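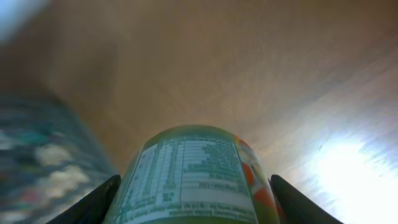 Marites Sison wrote under my last post that she gave up sugar in tea for a whole January and never went back, and could I please stop saying it can't be done!

Well, Marites, I take it back, and I'm a bit in awe. I managed 7 days. My mum, who put three in every cup, would have been very proud of me — and then made me a proper one.

What I've found since is that it's easier to cut down slowly. Half a spoon less, wait until it tastes normal, then half a spoon less again. I'm 66, I'm in no hurry. 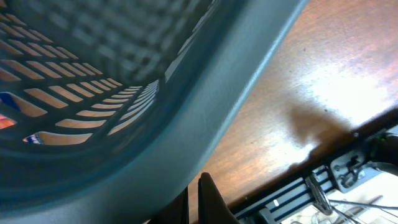

Blue basket, Sunday-best mood.

Anyway, do tell me how you take yours (and if you've a good loose leaf that doesn't need sweetening, I'm all ears). I'll read every one of them tonight with my feet up, I promise.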